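Poker chip case: handle and latches, what should I look for before replacing?

Posted 2023-11-08 in Games & Hobbies

I have a black hard-shell poker case with a foam interior, and I'd like to keep using it. The chips are fine. I'm less sure about the carrying handle, which feels sloppy when the case is full. Is it worth fixing, or do I move everything into a new case? Photos of the open case and of a handle close up.

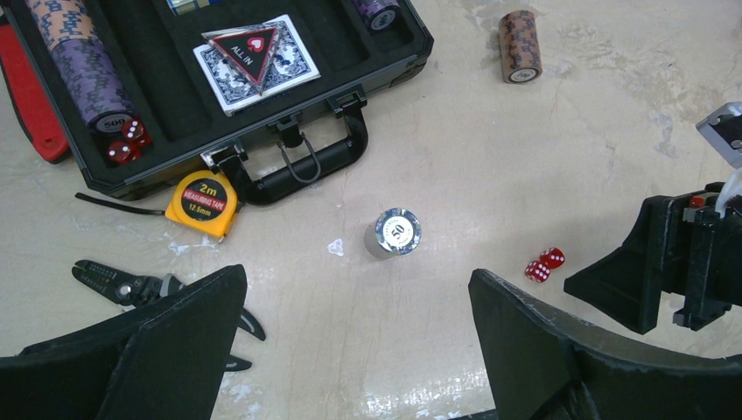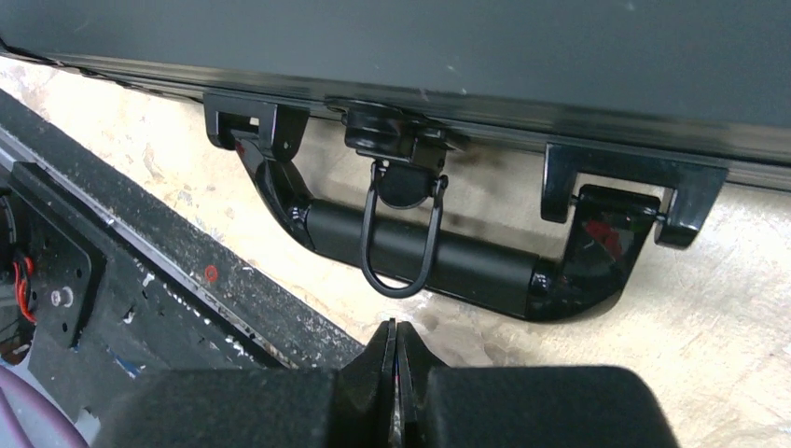

First photo: the open case with chips, cards, dice and the ALL IN marker. Second: black grip bar and its brackets.

The purple and tan stacks are the 500s. I'd rather not buy another set just to get the case.
Laltard

Fix it. Chips are heavy and the handle takes all of it, so some play after a few years is normal. Empty the case first, then pull on the handle and watch the brackets. If the bracket moves against the shell, the fasteners are loose and you can tighten them from inside once you lift the foam. If the bracket stays put and only the arm wobbles, the pin is worn. A new handle costs very little, but you need the distance between the pins. Measure center to center with your tape, in millimeters, and do it twice. I ordered mine 2 mm too short and had to send it back.

Check the latches while you're in there. Mine had one that popped open when I picked the case up by the handle.
Ferreira

just get a new case, mine was 18 dollars on sale and it came with dice

Stonditz

Before you lift the foam, take the dice and cards out and put the chips in a bag by color. The foam in mine was glued at the corners and tore when I pulled from the middle. Go in along the edge with something thin and flat. Until it's fixed, carry the case with a hand under it.
Bultard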